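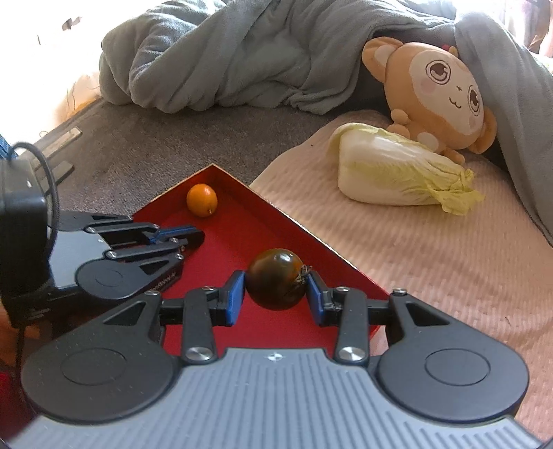
Michiels

Re: [sudora-list] Grida cover – split or no split?

> Has everyone seen the new Grida? Cover line is "Sudora: It's Over."
> Inside there are two pages from "a source close to the band" saying
> they stopped talking in October and that the Drododbridge show is
> the last one. I have two tickets for that show and my sister wants
> to know if she should book a hotel. Is any of this real? It was on
> the rack at the supermarket so a lot of people will have read it by
> now.

I bought a copy last night and read it twice. The headline is a lot stronger than the article. On the second page they write that the band "could be heading for a break," and there is no quote from anyone with a name. The source says the same thing three times in different words.

The photo of them leaving a restaurant through separate doors is old. It's from the last tour – the drummer still has the long hair, and he cut it before the spring dates. I have the same picture saved from a fan site, with a wider crop, and in that one all four are on the sidewalk together.

As for Drododbridge being the last show, it's the last one on the current schedule, and that has been true from the day the dates went up. The hall holds 1,707. When I checked this morning the venue page showed 200 seats left, all in the upper balcony. I would expect a farewell show to be advertised as one, and the venue page just says "Sudora, doors 7 p.m."

Grida has done this before. They had the singer married last year, and then a month later had her "secretly single." They never printed a correction for either one. I wrote to them about the wedding story and got an offer for a subscription.

I can't tell you they all get along. They may not. The bass player skipped both radio interviews this fall, and I don't have an explanation for that. But I wouldn't cancel a hotel over this article.

The thread on the fan forum is up to 836 replies and I read the first 547 before giving up. If anything solid was posted after that, please copy it here with a link to where it came from.

Also, please trim your quotes when you reply. The last digest was very long.

Michiels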